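Kategorie: Laborbuch > Haushaltsnahe Robotik > Schieben und Ordnen

Eintrag vom 16. Februar 2024
Projekt Indora, Arbeitspaket Aufräumen
Bearbeitung: Nga Hồ, Miroslava Hájek
Zur Kenntnis: Hongjun Deng, Vaughn Benavides

Anlass

Für den Zwischenbericht an Drirnar ist die Frage zu beantworten, ob der Arm eine einfache Ordnungsaufgabe auf einer Tischfläche nach mündlicher Anweisung selbstständig ausführen kann. Gemeint ist die Art von Tätigkeit, die im Haushalt nach dem Spielen oder in der Werkstatt nach Schichtende anfällt: Gegenstände zusammenschieben, eine Teilfläche freiräumen, ein einzelnes Teil an eine bestimmte Stelle bringen. Das Greifen bleibt in diesem Arbeitspaket ausdrücklich ausgeklammert. Es wird nur mit dem Schiebestab gearbeitet.

Stand vor Beginn

Seit Dezember liegen 745 aufgezeichnete Schiebevorgänge vor, die von Hand ferngesteuert wurden. Vorgesehen sind 3.000. Das Modell ist also mit weniger als einem Viertel der geplanten Datenmenge trainiert. Herr Benavides hatte angeregt, die Bewertung zu verschieben. Nach Rücksprache mit Frau Hájek wurde entschieden, den vorläufigen Stand trotzdem zu prüfen und im Bericht als vorläufig zu kennzeichnen.

Die Kalibrierung des Arms wurde vor der ersten Reihe wiederholt. Die Abweichung an der Stabspitze lag innerhalb der Vorgabe. Der Abstand der Spitze zur Brettoberfläche wurde nicht verändert, damit die Werte mit den älteren Reihen vergleichbar bleiben.

Durchführung

Reihe A: Freiräumen. Anweisung: »Räume die rechte Hälfte frei.« Die Klötze wurden vor jedem Durchgang von Hand neu verteilt. Ein Durchgang galt als bestanden, wenn kein Klotz mehr über die Mittellinie ragte und keiner vom Brett gefallen war. Zeitgrenze 97 Sekunden je Durchgang, übernommen aus dem Prüfplan von Plendley.

Reihe B: Zuführen eines Einzelteils. Anweisung: »Schiebe das blaue Dreieck zu den anderen.« Bestanden, wenn der Abstand zum nächsten Klotz am Ende höchstens 22 mm beträgt. Gemessen wurde mit dem Messschieber, Kante zu Kante.
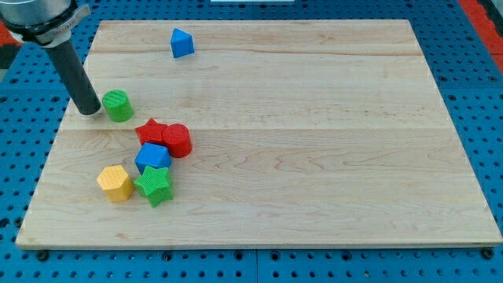 Abb. 1: Ahornbrett auf dem blauen Lochtisch, Stabspitze links neben dem grünen Zylinder. Das blaue Dreiecksprisma steht abseits der Gruppe.

Beobachtungen

Reihe A verlief überwiegend zufriedenstellend. Der Arm nähert sich den Teilen in der Regel von der richtigen Seite und führt mehrere kurze Stöße aus, wo eine Person einen einzigen langen Zug machen würde. Das Ergebnis ist ordentlich, der Zeitbedarf jedoch hoch. Bei zwei Durchgängen wurde die Zeitgrenze überschritten, obwohl nur noch ein Teil über die Mittellinie ragte. Beide sind als nicht bestanden eingetragen.

Reihe B ist deutlich schwächer. Die Schwierigkeit liegt im Umgang mit dem Prisma: Trifft der Stab die Seitenfläche außermittig, dreht sich das Teil weg, und der nächste Stoß setzt an einer Stelle an, an der es nicht mehr steht. Das Modell korrigiert zwar, benötigt dafür aber häufig drei oder vier weitere Ansätze. Zylinder sind in dieser Hinsicht unproblematischer, solange sie aufrecht stehen. Ein umgefallener Zylinder rollt, und für diesen Fall enthält der Datensatz nach Auskunft von Frau Ding bisher keine brauchbaren Beispiele.

Die Sterne verhaken sich mit ihren Zacken an Nachbarteilen. In einem Durchgang wurde der rote Stern gemeinsam mit dem roten Zylinder verschoben, obwohl nur der Stern genannt war. Der Prüfplan enthält hierzu keine Regelung. Vorläufig als bestanden mit Vermerk geführt; Entscheidung durch Herrn Deng erforderlich.

Sprachliche Anweisungen mit Farbe und Form wurden zuverlässig zugeordnet. Bei »das andere rote« blieb der Arm stehen und wartete. Das entspricht der Sicherheitsvorgabe und ist nicht als Fehler zu werten.

Einordnung

Für den Bericht wird folgende Formulierung vorgeschlagen: Das System kann auf einer ebenen, begrenzten Fläche mit bekannten Gegenständen eine grobe Ordnung herstellen. Es kann diese Aufgabe derzeit nicht in einer Zeit erledigen, die im Haushalt oder an einem Werkstattplatz annehmbar wäre. Eine Aussage über unbekannte Gegenstände ist auf Grundlage der vorliegenden Reihen nicht möglich.

Frau Hájek hält den Begriff »grobe Ordnung« für zu günstig, weil die Klötze am Ende zwar beieinander, aber nicht sortiert liegen. Sie bittet um den Zusatz »ohne Sortierung«. Der Zusatz wird übernommen.

Der Vergleich mit der Steuerung von Bai wurde nicht durchgeführt. Die Schnittstelle liefert die Stabposition in einem anderen Bezugssystem, die Umrechnung ist noch nicht geprüft.

Offene Punkte

– Fernsteuerungsdaten mit umgefallenen Zylindern aufnehmen (Ding)
– Regelung für mitgeschobene Nachbarteile in den Prüfplan aufnehmen (Deng)
– Zeitgrenze mit Plendley abstimmen, gegebenenfalls nach Anzahl der Teile staffeln (Benavides)
– Umrechnung für Bai an drei Messpunkten kontrollieren (Hồ)
– Reihe B mit dem gelben Sechseck wiederholen, gleiche Anweisung, gleicher Abstand

Rohdaten und Messprotokolle liegen im Projektverzeichnis unter Indora, Reihe A und B getrennt. Die Messwerte aus Reihe B sind noch nicht gegengezeichnet.

Zuletzt aktualisiert: am Tag des Eintrags, 17:40 Uhr, durch Nga Hồ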